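Account and password check — Mosoti guest house office
Checked by: Siv Sjögren
Date: 27 Aug 2023
Previous check: June

1. Shared booking mailbox
Password changed after last leaver: NO
Two-step sign-in on: YES
Comment: Elfriede left in June and her phone was still listed as a backup. Removed during the check. Password to be changed by Kimutai, who will tell the front desk in person, not by email.

2. Social media pages
Named owners only: PARTLY
Third-party apps reviewed: YES
Comment: 14 apps had permission to post on our behalf. Kept two, Tisetow (scheduling) and the photo album tool. The rest were old quizzes and follower counters. One had last posted in our name in the spring and the message is still up — Simão to delete it.

3. Staff passwords
Checked against known leaked lists: YES
Comment: 32 logins checked, three found on a list. All three were the name of the house plus 1898, the year over the front door. That combination is now blocked. Affected staff changed theirs the same day.

4. Guest wifi
Separate from office network: YES
Router admin password not the factory one: YES
Comment: The printer in the upstairs corridor was on the guest side. Moved. Anyone who prints from a tablet will need to add it again.

5. Room listing pages on Drumodach
Login limited to two people: YES
Old photos and drafts cleared: NO
Comment: 139 pictures in the draft folder, many from before the rooms were repainted. No door codes or guest papers seen in any of them. Simão to sort through and delete what is not needed.

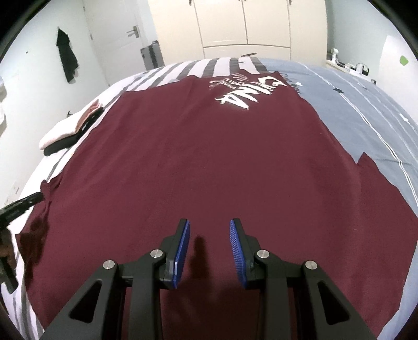
Draft folder: maroon T-shirt laid out on a bed.

6. Backups
Weekly copy made: YES
Test restore done: YES
Comment: Restored one month of bookings to the spare laptop without errors. It was slow, and the laptop needs its updates. The backup drive was kept in the same drawer as the laptop. Now in the safe.

7. Suspicious messages
Staff know who to report to: PARTLY
Comment: Two people said they would reply to the sender and ask. New notice to go by the desk with Teemu Ruotsalainen's extension on it. Fake Rarkanetti invoices are still arriving — do not open the attachment, forward to Teemu and delete.

Still open: items 1, 2, 5 and 7.
Copy to: Kimutai Nyamweya, Simão Nogueira, Teemu Ruotsalainen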